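Willora Seating Parts Catalogue — README

Maintained by Miklós Gulyás, Hokport Contract Furniture
Last revised 2018-06-06

14 shares | 2 comments

This package holds the parts and dimension records for the Willora range of task and meeting chairs. It replaces the spreadsheet that used to travel with each quotation. Dealers who still hold the November spreadsheet should delete it; the arm and cylinder codes in it no longer match what the warehouse ships.

Contents

parts.csv — one row per part, 976 rows
fits.csv — which part goes on which chair
finishes.csv — fabric, mesh and powder coat codes
superseded.csv — old code, new code, cut-over batch

All files are UTF-8, comma separated, with a header row. Dimensions are in millimetres and masses in kilograms. Colour names follow the printed swatch card. Empty cells mean the value was not measured. A zero is a real zero.

Part codes

A code has three blocks: family, part, revision. The family block is WIL for Willora, YUS for Yusuf (the drafting stool) and CIS for Cistia (the stacking visitor chair). Yusuf and Cistia parts are listed only where they share a component with Willora, chiefly castors, glides and the 700 mm five-star base. Revision letters skip I and O.

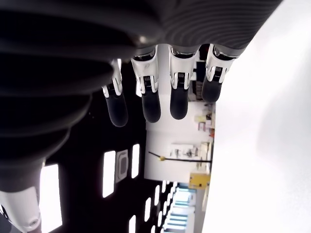
Seat width is taken at the widest point of the upholstered pad, excluding arms. Seat height is taken to the top of the foam under load, at both ends of cylinder travel. For the high cylinder the upper figure is 560. Earlier catalogues gave unloaded heights, so older brochures will read higher than this file for the same chair. Back height is taken from the compressed seat and does not include the headrest, which has its own row.

Arm pad spacing is given inside to inside. On chairs with pivoting pads the value is for pads set straight ahead.

Known problems

The tilt tension spring for revision C mechanisms appears twice, once under each supplier code. Either row can be ordered. Two mesh colours in finishes.csv share a swatch number — use the long code. The fits table treats left and right arms as one part, although they are boxed separately, so a pair has to be entered as quantity 2.

Drawings are not included. DWG and Revit blocks are issued on request, and the request should state the chair model and the base type.

Changes in version 3

Cylinder codes rewritten to match warehouse labels. Polished base moved from accessories to parts. Carpet castors are now the default, with hard floor castors listed as an option. Ronaldo Coutinho rechecked the Cistia glide dimensions and corrected the stem diameter.

Use

Dealers may load the files into their own quoting software. Prices are kept out of the package and should be taken from the current trade list. Corrections go to the Hokport parts desk with the part code in the subject line.

Comments (2)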